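Thursday night, 11pm, should be in bed. Quick one.

So the toy corner is finally getting done. I've been saying it since May and then Min-kyu tripped over the Dorel bag in the hallway (the one with the broken zipper) and said some words, and ok, fine, message received.

Rules I gave myself. One timer, 40 minutes. No sitting down. No reading old drawings. Broke the last one right away.

What came out of that corner, my god. Cups with no stacking set. Doll shoes, all left feet. Puzzle pieces, a whole bag, and I'm not matching them, sorry. Packaging! Why do we keep packaging. Clear plastic shells from stuff we opened at Christmas, still sitting there like somebody might want to return it. Straight out.

Then the tiny things. This is where I always quit. Big stuff is easy, a truck is a truck, it goes with the trucks. But the little odds and ends, the bottom-of-the-bin stuff, one block here, one cup there, some shiny square thingy that belongs to who knows what. I used to scoop it all in a shoebox and write MISC on it. We had four MISC boxes. Four.
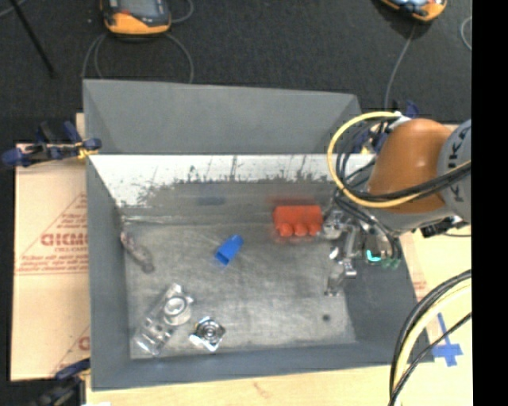

Iolanda's trick, and I'm passing it on becuase it works for me: never tip the whole lot on the rug. Take five things. Deal with those five. Then five more. Sounds slow, and it is slow, but you don't get that moment where you're kneeling in a sea of junk and want to cry.

My piles this time:

- blocks, any brand, any size, all together
- kitchen stuff (cups, plates, the fake toast)
- parts I don't recognize - one week on the shelf, then gone
- trash

Tried sorting by color once. Never again. The kids had it wrecked before dinner.

The blocks went into the tall Ollness drawers. Labels peeling already, cheap tape, my fault. Kitchen stuff in the basket under the window, and it fits if you put the pan in first. The don't-know shelf has more than 14 things on it right now and Simone has already rescued two of them, a wheel and a sort of hook. She says the hook is important. Ok.

Still to do: the train track. Ismael wants to borrow it for his nephew, so maybe I just hand him the whole crate and call it sorted. Also the dress-up trunk, which smells like old banana and I don't want to talk about it.

Oh and somebody asked in the comments last time where the rug is from. Tavares, the little shop behind the bakery, on sale, they had a green one too. It sheds like crazy the first few weeks, vacum it twice a week and it calms down.

Timer went off ages ago by the way. 40 minutes was a joke, it took me the whole evening and I haven't even had my tea. Floor is clear from the door to the window though. I walked across it in socks, twice, no blocks.

Train track Saturday, if Ismael shows up with the car. Ok, bed.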